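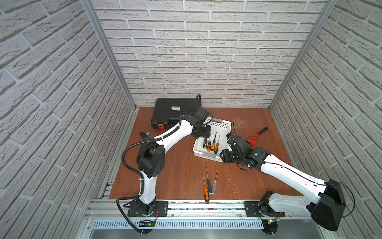

FOR IMMEDIATE RELEASE

Tundari brings brick-look bench bay and one-basket tool tidy to Toledo showroom

TOLEDO - Tundari, maker of small-workshop furniture and fittings, is opening its new display space this May. First thing through the door: the Resness bench bay. Three walls of light gray brick-look paneling, a reddish-brown work surface, aluminum posts in the back corners and a plain white basket for whatever's been left out on the bench.

Short version for busy editors. It's a workbench that looks like a corner of a room. Walls on the left, right and back. Open at the front. You work on it, you put the tools in the basket, you're done for the night.

The bay goes on show in Unit 401 with the rest of the spring range. Doors open at 10 in the morning, no booking needed.

Why brick

Customers kept asking for something that wasn't pegboard. Pegboard is fine, we still sell it, but a lot of our buyers have the bench in a spare room or at the end of a kitchen and they have to look at it all evening. So the Resness panels are made to look like a wall. Rough texture, staggered rows, recessed mortar lines. Pale gray, so a small dark item shows up against it. Washers are still a problem, we know.

The panels go up on three sides and meet at the aluminum posts. The slots in the posts are left open on purpose. Clip things to them, run a cord down them, leave them alone.

The side walls also keep small parts on the bench. A dropped screw hits the brick and comes back. Simple, but it's the feature our test households mentioned most, ahead of the look of the thing, which stung a little as we'd spent most of the winter on the look of the thing.

The work surface

Wavodeck is the name we've given the top. Reddish-brown, with a wood grain you can see from across the room. It's a working top and it will mark. Scuffs, light scratches, pale patches where the same job gets done in the same spot week after week. We'd sooner sell a top people put tools down on than one they cover with a towel.

Care is easy:
Brush off first, then a damp cloth.
Don't leave standing water on it.
No scouring pads please.
Scratches can be toned down with a matching wax stick, sold seperately.

An aluminum rail runs along the front edge, grooved its full length, with a vented metal panel underneath. The grooves fill up with sawdust and crumbs if you let them. An old toothbrush does the job.

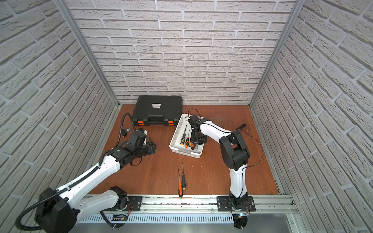 Brush toward you, along the grooves, then wipe. The vents need the same treatment now and then. A vacuum with the narrow nozzle is quicker if you have one handy.

Bays are made to order in 2 widths, and both take the same wall panels. Right now we have the one color of brick. A darker one has been asked for and is being looked at, no promises on when.

The one-basket rule

This is the part we'd most like readers to try, whether or not they ever buy a bench from us. Costs nothing if you own a basket.

Most bench mess comes from tools that are halfway home. The screwdriver isn't in use, isn't in the drawer either, it's under a rag by the back wall and you'll go buy another one. We asked the households who tried the bay early to keep a single white basket in the middle of the bench and follow the same few steps at the end of a job.

Step 1. Basket goes in the middle of the bench. Middle, where you can't ignore it.

Step 2. Everything loose goes in. Don't sort. Sorting is where people stop and go make coffee.

Step 3. Brush the bench down, back corners first. Little white bits, shavings, bits of packing, all of it.

Step 4. Now empty the basket, one item at a time, each to its own place. Long tools first, they tangle with the rest. Bright handles help, an orange and black screwdriver is a lot easier to spot than an all black one.
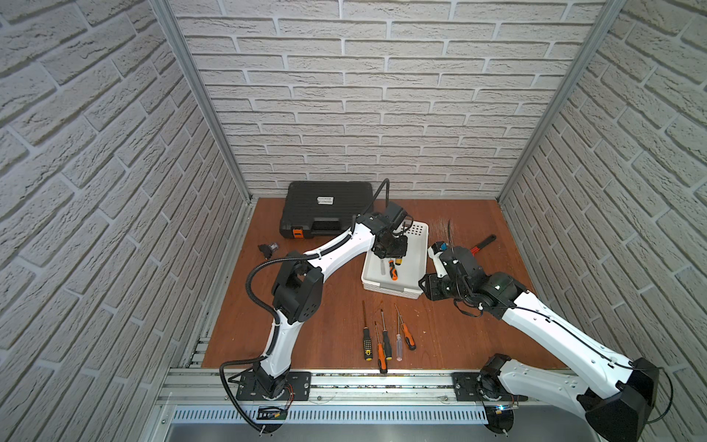
Step 5. Anything with no place to go stays in the basket overnight. If it's still there at the end of the week it needs a hook, a drawer or a new owner.

The basket itself is rectangular white plastic, with small round holes in the back and slots in the sides. Grit falls through, so shake it out over the trash before it goes back on the shelf. Nothing sharp point-down in there. Chisels and blades get their guards on first or they stay out of the basket all together.

Feedback so far

Mixed on some things, good on most. People liked the open front. Several wanted a deeper bay and we're looking at that for the fall. A couple thought the brick would feel silly in a garage and then kept it. One household has put the bay in a hallway and uses it for wrapping parcels. Works fine for that too, the tape gun lives in the basket.

What's on show

The display covers about 400 square feet. Resness bay set up in full, Wavodeck samples to take home, loose brick panels to handle, and baskets for sale at the counter. Bring a tool you can never find. We'll help you figure out where it should live. Kids are welcome but the side aisle is narrow, so strollers by the front door please.

Parking at the rear of the building. Step-free entrance on the same side.

For editors

Sample panels and Wavodeck offcuts can be sent out on request. Say which you want and where to send them. Measurements and assembly sheets go out with the samples. Price list to follow, it's still at the printer.

About Tundari

Tundari designs and sells benches, wall panels and storage for small workshops, spare rooms and garages. Based in Toledo. Resness and Wavodeck are Tundari product names.

Contact: Tundari press desk, Unit 401, Toledo

ENDS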